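Sorting the Silverware

A student robotics club spends its fall term on a chore most people finish in a minute.
By Pavithra Sastry

The Heteo robotics club used to build machines that threw things. For four years its members went to regional meets with launchers and ball collectors, and they placed well enough to keep the school paying the entry fees. Last spring they voted to try something else. The Farnora Challenge asks student teams to teach a robot a household job, and the job this year is putting away utensils.

The rules run to 27 pages. A team has to collect its own demonstrations, meaning recordings of people doing the task with hand-held grippers, and then train a program on them. At the final, a robot arm supplied by the organizers runs each team's program on a set of utensils the students haven't seen.

"I thought we'd be done by October," said Olga Orellana, a junior who leads the data group. "We spent October on chopsticks."

Chopsticks are thin and they roll. Pick one up too close to the end and it swings. The club works with a mix of plastic, wood and steel, spread over a flowered cloth in a room with carved wooden furniture along the wall, and members take turns on the grippers.

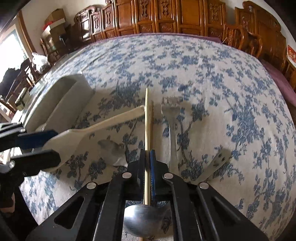 Learning to hold still

New members expect the programming to be the hard part. Most of their first month goes to learning how to move. A demonstration with a lot of hesitation in it teaches hesitation, so the club practices reaching, closing, lifting and letting go at one even speed. Orellana makes everyone do it without recording until the motion looks boring.

The club logged 186 demonstrations in its first two weeks and threw out most of them. Some had the grippers bumping each other. In others the person doing the task had changed their mind halfway, going for a spoon and ending up with a fork. The team now agrees on the order before anyone starts.

Forks have their own problem. The handle is narrow and slightly curved, and a loose grip lets it turn. The students tried wrapping the fingers in tape before settling on soft blue pads, which they replace when they wear down.

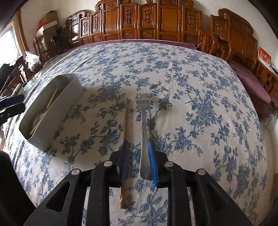 A steel fork held upright between the gripper's blue pads.

By the end of the term the count of usable demonstrations stood at 1646. The rules require 1000. Orellana wanted the extra because the early ones were mostly forks and spoons, and she didn't trust the program with anything else.

The first program they trained did badly. It went to the right place and closed its fingers above the spoon. The second one picked up spoons and ignored chopsticks. A sophomore on the software side found that many of the chopstick recordings had been labeled with the wrong start time, and fixing that took a weekend.

Two grippers are harder than one. The club's plan calls for one hand to clear a path while the other picks up, and the two have to stay out of each other's way over a small area.
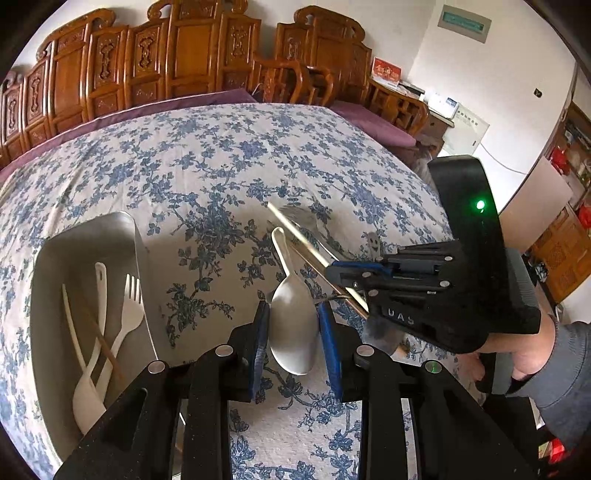 Two other schools in the area, Ison and Wieser, are entering too, and the three clubs have met twice to compare notes. Wieser's team starts with the largest utensils and works down. Ison does the tray one kind at a time. Heteo takes whatever is closest, and its members argue about that at nearly every meeting.

The club will send six students to the final. Orellana plans to bring spare pads and a bag of utensils from her own kitchen, for practice in the hotel.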